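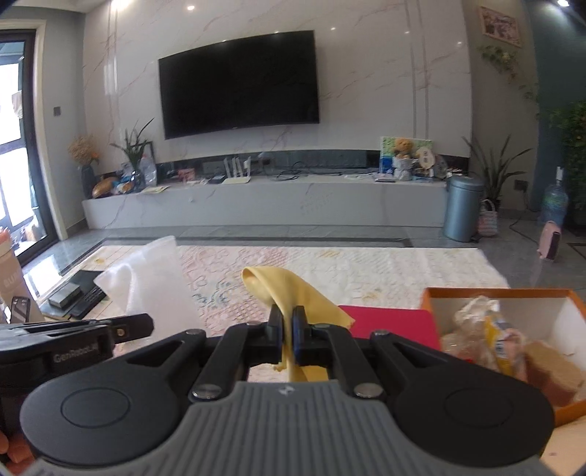

The Stetus 8 is the smaller of the two tablets Grirnent sells, and most of the questions we get are from people deciding between it and the larger Stetus 10. The answers on this page cover both models unless a question names one of them. The question that comes in most often is how to clean the screen, and the answer is short: use a soft cloth like the pale yellow one at the top of the page, with no spray applied directly to the glass. Paper towels can leave fine marks in the coating over time. The rest of the questions are grouped by subject.

Last updated 10 August 2018

SIZE AND SCREEN

What is the difference between the Stetus 8 and the Stetus 10?

The number is the screen size in inches. The Stetus 10 also has a second speaker and a larger battery. The processor, the memory and the cameras are the same in both. If you only read and watch video at home, the 10 is easier on the eyes. If you carry the tablet in a coat pocket or a small bag, get the 8.

How bright is the screen?

Both models are rated at 400 nits. That is fine indoors and in shade. In direct sun you will be able to read text but photos and video will look washed out. Turning on Outdoor Mode in the Display menu raises the contrast, and it uses more battery while it is on.

Can I use the tablet with a screen protector?

Yes. Use one cut for your model. The 2017 Stetus 8 had a home button on the front and the current one does not, so older protectors will leave a hole in the wrong place. If touch becomes unreliable after you fit a protector, go to Settings, Display, Touch Sensitivity and choose High.

Does the tablet work with a pen?

The Bennani pen works with both current models. It does not work with any Stetus made before this year. Other pens with a soft rubber tip will work as a finger would, without pressure or tilt.

Is the pen included?

No. It is sold separately and comes with two spare tips.

STORAGE AND MEMORY

How much storage do I get?

Both models come with 32 GB or 64 GB. The system takes up part of that before you install anything. You can see how much is left under Settings, Storage.

Can I add a memory card?

Yes, there is a microSD slot on the left side under the small flap. Photos, music and video can be stored on the card. Apps cannot be moved to it, with the exception of a few that keep their downloads in a separate folder. The app's own settings will have a storage option if it supports this.

How many songs or photos will fit?

It depends on the files. A 32 GB card holds almost 1,000 albums' worth of podcasts if they are saved at the lowest quality, and far fewer albums of music at high quality. For photos, check the size of one of your own pictures and divide.

My card is not recognized. What should I do?

Turn the tablet off, take the card out and put it back in until it clicks. If it still does not show up, try it in a computer. A card formatted for a camera sometimes needs to be formatted again by the tablet, which erases everything on it, so copy your files first.

BATTERY AND CHARGING

How long does the battery last?

In our testing with the screen at half brightness and Wi-Fi on, the Stetus 8 played video for 687 minutes and the Stetus 10 for 1,069 minutes. Games and video calls use the battery much faster.

Which charger do I need?

The one in the box. Any USB-C charger will work, but a phone charger with lower output will be slow, and on a very weak one the battery may go down while you are using the tablet.

Can I leave it plugged in overnight?

Yes. Charging stops when the battery is full. If the tablet stays on a dock all day, turn on Battery Care, which holds the charge at 80 percent.

The tablet gets warm when charging. Is that normal?

Some warmth is normal, mostly near the cameras. If it is too hot to hold comfortably, unplug it, take it out of its case and let it cool. Contact support if it happens again.

KEYBOARDS AND ACCESSORIES

Is there a keyboard?

The Conex keyboard cover is made for the Stetus 10 only. It attaches to the contacts on the long edge and does not need charging. Stetus 8 owners can use any Bluetooth keyboard.

Will my old Conex cover fit?

If you bought it in May or later, yes. Earlier covers have a different contact layout. They will fold around the tablet and protect it, but the keys will not work.

Can I connect a mouse?

Yes, by Bluetooth or through a USB-C adapter. The pointer appears when the mouse is moved. You can change its size and speed under Settings, Input.

Can I connect the tablet to a TV?

Wireless display works on both models if your TV supports it. Video over the USB-C port is not supported on either one.

SOFTWARE

How do I check for updates?

Go to Settings, System, Update. Connect to Wi-Fi first and make sure the battery is at least half full. The tablet restarts once during installation, and the first start afterward takes longer than usual.

How long will my tablet get updates?

Current models receive security updates for three years from the month they first went on sale. The 2017 Stetus 8 is on a two-year schedule.

Can more than one person use the same tablet?

Yes. Each person can have an account with separate apps and email. Go to Settings, Users, Add. A child account can be limited by app and by hours of use, and the limits can only be changed from the owner's account.

I forgot my PIN. Can you unlock the tablet for me?

No, we have no way to do that. You can reset the tablet by holding the power and volume up buttons until the recovery menu appears. This erases the internal storage. You will need the email address and password used to set it up.

REPAIRS

What does the warranty cover?

Faults in parts and workmanship for one year from purchase. Cracked glass and liquid damage are not covered, but we do repair both for a fee. Keep your receipt.

Do I need to send the charger with it?

Only if the problem is with charging. Remove memory cards, cases and screen protectors before you pack the tablet. Protectors are thrown away during a screen repair and we do not replace them.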